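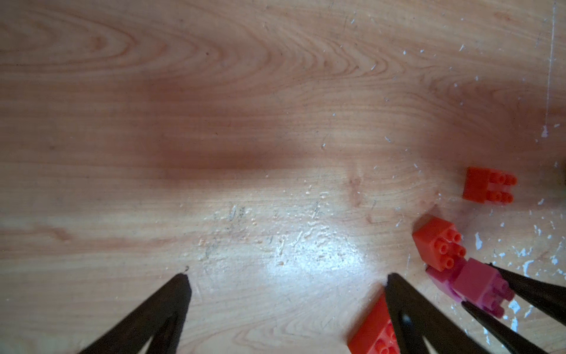 Gotness two-arm policy kit, reviewed after a month of brick sorting

Quick one, writing this between runs so excuse the state of it. Short version: good method, decent kit, thin docs. Buy it if you already own two arms and have patience. Skip it if you want something that works by lunchtime.

What you get. Training code, a recording tool, a set of starter weights and a PDF. No hardware. The PDF assumes two small arms facing in over a shared table, a camera on each wrist and at least one fixed camera looking over the lot. The kit grew out of a method Rekha Garg wrote up, and if you only read one thing, read her write-up and not the PDF. Much clearer. Same diagrams, oddly, but with labels.

The method in a paragraph

Most two-arm setups we've tried learn one big policy for both arms. Observations in, all the joint targets out. Works fine untill both grippers want the same brick, then they freeze or tangle. Garg's version trains each arm on its own wrist view plus a small shared signal – basically "I'm going for that one" – learned from the demos, no hand-written rules. The arms predict short chunks of motion and the signal gets refreshed every chunk. The claim is you need fewer demos and get fewer standoffs. I cared mostly about the second bit.

Setup

Took two evenings. First evening was all Python versions, not going to relive it. Second evening was calibration, and that part is lovely. Point the fixed camera, jog each arm to a few spots, done. The tool redraws the arms over the live view so you can see at once if a base is off. Mine was. One bolt.

Camera settings are another matter. The defaults leave auto exposure on for the wrist cameras, and on a varnished table under a bright lamp that's trouble. Glare patch moves, exposure jumps, orange bricks go pink, pink ones go nearly white. Lock it by hand before you record anything. I didn't, and threw out the first 17 demos.
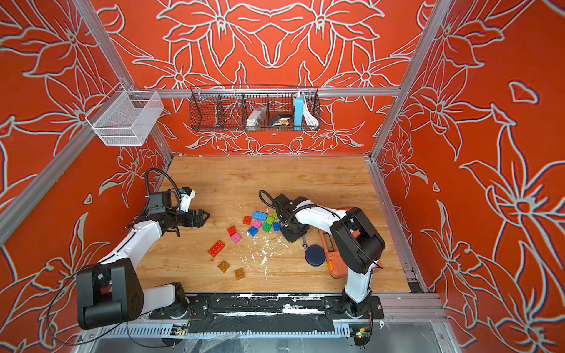 Recording itself is quick once you get a rhythm. Scatter bricks, pick, place, reset, go again. The tool marks the start and end of each episode from a foot pedal or a key. Pedal support is flaky, use the key. I ended up with 203 usable demos over the month, all bricks, mixed colors, mixed poses. Bricks on their side, bricks leaning on other bricks, bricks bunched up close. Be generous with the messy ones. My early batch was too tidy and the policy had no idea what to do with a leaner.

One gripe here. No way to delete a bad episode from inside the tool. You write the number down and go remove the folder later. On paper. In this century.

Training

Overnight on one desktop card. Fine. The log prints a loss curve that goes flat early and tells you nothing, so test on the real arms at several checkpoints. The best one for me was well short of the last. Garg says the same in her write-up, the PDF says train to the end. Go with Garg.

Results

I ran 54 test trials with the Gotness policy and the same number with the single-policy baseline that ships in the same code. Same demos, same table, same bricks. A trial was a scatter of bricks in the middle, clear as many as you can before the timer.

Standoffs – both grippers closing on the same brick and neither letting go – happened in four Gotness trials. The baseline did it so often I stopped being polite about it. That's a real difference and you feel it just watching. One arm hangs back, the other goes in, then they swap. Nice to see.

Single picks were a wash. If only one arm has a brick in reach, both policies do about the same. So don't buy this for one-arm work, theres no gain.

Where it falls down is bricks side by side and touching. Fingers come down on the seam, push both along, try again, push again. The shared signal doesn't help at all becuase it's not a who-goes-first problem, it's a grasp problem. More demos helped a bit. Slimmer fingers would probably help more, haven't tried.

It also doesn't recover well. Drop a brick halfway and the arm often carries on to the drop spot with nothing in it, opens, comes back. Polite but useless. Jilarbridge's older kit handles drops better, in my hands anyway, though it's slower at everything else. 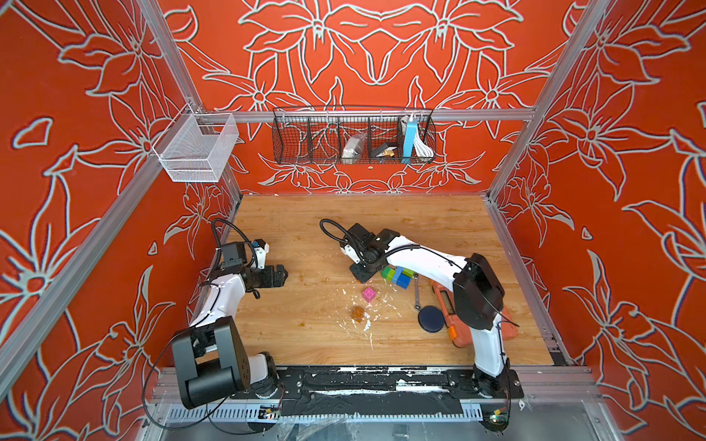 Things to sort before you start

Lock exposure and white balance on every camera. Write the values down.

Record under the light you'll test under. I moved the lamp once and lost a day.

Give the arm cables slack over the top, enough for the full reach across. A tight one tugs on the wrist and it shows up in the demos.

Save checkpoints often, the default interval is far too long.

Keep a few demos with odd stuff lying on the table. A policy trained on bare wood gets nervous near a wrench.

Support

Mailed Gotness twice. One answer, next morning, useful. The other still open. The user forum is hosted by Dabbas and has maybe a handful of regulars, all helpful, most of them running the same arms as me.

Verdict

Keeping it. The signal idea is good and I'd like it in everything else I run. Docs need a rewrite, episode delete needs to exist, and the exposure default should be changed today. Will try the folding-cloth weights from Kerkangate in July if the arms are free, and update this page if they're any good.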